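The Man Who Sells You the Same Chair Twice

Hamish Purves does not like being called a restorer. Restorers, he says, have certificates and a special voice for talking to museums. He has a van, a rented workshop at the back of the old Kellholm dairy, and a sign that reads PURVES in letters somewhat larger than the door.

"I fix what people sit on," he says. "If it happens to be old, that's their problem."

I had come to talk to him about secondhand office furniture, a subject I had been assured was livelier than it sounds. Purves has been in it for 18 years. Before that he sold it new, for a company called Gemix, which made desks in three colors and described all of them as oak.

"One was gray," he says. "Gray oak. I sold a lot of gray oak."

What he learned at Gemix was how quickly it all comes back. A firm moves into a building, buys everything new, grows or shrinks, and moves out again. The desks go down in the freight elevator long before there is anything wrong with them. Purves remembers clearing one floor where the plastic was still on the chair arms.

"People had sat in those chairs for two years with the plastic on. I asked a fellow why, and he said no one had told him he could take it off. I think about him a lot."

He took some 51 of those chairs home, which is to say he took them to his mother's garage, where they stayed until she raised the matter. Then he sold them to a law office, which later closed, and he bought them back. That was the start of the business. He has now owned a few of them three times and claims to recognize one by its squeak.

The work is mostly cleaning. He had expected to spend his days with glue and clamps, and he spends them with a toothbrush and a bucket, getting crumbs out of the seams. He has views on crumbs. Accountants eat crackers. Architects eat nothing, or they eat somewhere else. Anyone who works in sales has at some point closed a raisin in a drawer.

"You can tell the mood of a company from the undersides," he says. "Happy places, there's gum. In a miserable place it's spotless under there."

I asked whether this was true.

"It's true enough to say to a journalist."

Kanchan Lodhi, who keeps the books and does the upholstery, was listening from behind a stack of seat cushions and made a noise. She joined him after answering an ad for someone who could sew and add. She says she is still the only person in the building who can do either. Her corner of the workshop is the tidy one. She has her fabric sorted by weight, her needles sorted by size, and a notice asking Hamish not to touch the scissors, with his name in it so there can be no confusion.

It was Lodhi who pushed him to stop buying anything from Plarnine, a maker of cheap flat-pack desks that he had been picking up by the truckload. They cost next to nothing. They also came apart if you looked at them with any force.

"He sold one to my cousin," Lodhi says. "I had to hear about it at a wedding."

"It was a good price," says Purves.

"It was a good price for half a desk."

They now take older pieces, heavier ones, the sort that need two people and a short argument on the stairs. A big desk sells for less than you would think. Purves let one go last June for $1000, a great curved thing from a shipping office, and the buyer rang the next morning to say it would not go through her front door. He drove over and took the window out.

"I'm not insured for windows," he says. "Don't put that in."

Who buys them? Dentists, he says, more than you'd guess. People who have been told to work at home and have got tired of the kitchen. A novelist who wanted something with drawers that locked, and who called a week later to ask how you opened them.

Very few customers ask for anything to go on top, but Lodhi would like to change that. She thinks a bare desk in a showroom looks like a place where you are about to be fired. Put a bit of cloth down, she says, a mat, anything with some red in it, and people start pulling out the chair.

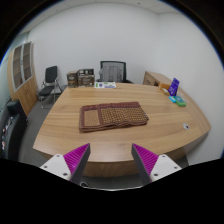
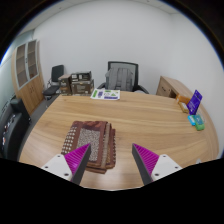 Purves was against it at first. He believed that the customer wanted to see the wood, and that anyone who covered wood had something to hide, usually a coffee ring. He lost that one, as he seems to lose most of them, and he has been fairly graceful about it.

"I said to her, fine, we'll try it for a month. That was years ago. She never brought it up again and I wasn't going to."

Does it sell more desks?

"We sell the same number," he says. "But they stay and chat now. I had a man in for an hour and he told me all about his knee."

Lodhi pointed out that the man had bought a filing cabinet.

"He did," said Purves. "He brought it back, too. Lovely cabinet. It's over there if you want it."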